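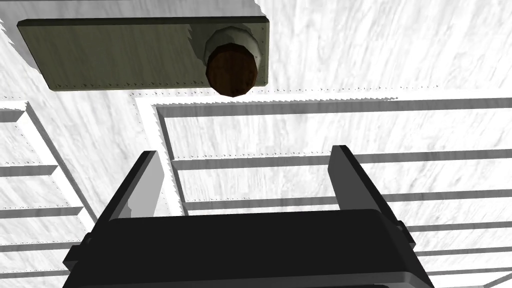

One of last year's students wrote on the feedback form that an entire week on drawers and cabinets was a week too many, and that nobody in the history of housing had ever moved out over a knob. The complaint has been read, filed and used as the opening of this handout, where it can do some good.

Week 6: Storage and the Everyday Kitchen
Household Design, introductory course
Bring this to the session. Copies left on the radiator will be recycled.

1. Why storage gets a week

People starting this course want to talk about windows. Windows are lovely. You open the average window a few times a day and the average kitchen drawer a great deal more than that, often with one hand full and your mind on something else. A drawer that sticks is a small insult, repeated for as long as you live there.

So for this week, set aside what a kitchen looks like from the doorway and think about what it asks of the person standing in it. Does it make you bend? Does it make you move the toaster to get at the flour? Does it have a corner cupboard, and if so, when did anyone last see the back of it?

2. Reach

Designers sort storage by how much trouble it is to get at. The words vary from book to book. We will use these:

Easy reach: between hip and shoulder, no stooping, no stretching. Everything used daily belongs here. In most homes this zone holds wine glasses and a bowl of dead batteries.

Low reach: below the hip. Good for heavy things, as long as they slide out to meet you. Deep shelves down here are where casserole dishes go to retire.

High reach: above the shoulder. Light things, rarely used. A stand mixer is neither light nor, according to its owner, rarely used, and yet.

Note that the zones move with the person. A shelf that suits a tall cook is decoration to a short one. When you measure, write down whose shoulder you used.

3. The Hustometti apartments

Our main case this week. Hustometti was a block of 27 apartments, all fitted with the same kitchen, drawn by someone who had plainly been told that kitchens contain cupboards and had left it at that. Base units had one fixed shelf and a pair of doors. There was a single drawer, 824 millimeters wide, which sounds generous until you fill it with knives and try to pull it open from one end.

Wide drawers rack. That is the word for it: pull off center and the box twists on its runners and jams. Cures include better runners, two handles, or one handle in the middle and tenants of unusual discipline. The second round of work split the wide drawer in two and swapped half the fixed shelves for pull-outs. Worktops, tiles and sinks stayed as they were. Tenants described the result as a new kitchen.

Read the case notes before class, including the appendix. The appendix has the drawings.

4. Doors or drawers

The usual argument, in short. Doors are cheap, forgiving to build and happy to hide a mess. Drawers cost more, need decent hardware and show you everything at once from above, mess included. Below the worktop, drawers win on almost every count except price, and price wins on most jobs.

The Plidero method, covered in your reader from page 687 onward (yes, it is that reader, and yes, you have to carry it), tries to settle the matter by listing what the household owns before anything is drawn. This is slow and mildly embarrassing for everyone. It also works better than guessing. Its weak point is that people list the things they would like to own, and leave out the plastic tubs.

5. Handles, pulls and paint

Three questions for any handle. Can you use it with wet hands? Can you use it with a stiff hand, or an elbow? Does it catch your pocket as you walk by? Very few pass all three, so decide which failure this household can live with.

On paint: it wears first around the grip. A light finish shows dirt, a dark one shows flour, and a backing plate buys you some time with either.

6. For next time

Pick one cupboard at home and keep a tally of every time it is opened between breakfast and bedtime. Write up to a page on what you would change, with a sketch and real measurements. "Normal size" is not a measurement.

Reading: Raptis on small kitchens, first two chapters. The Prerkberg housing report is optional and long, with a good section on pantries near the end.

Sketches are due at the start of class, in pencil or ink. Tape measures go back in the box by the door.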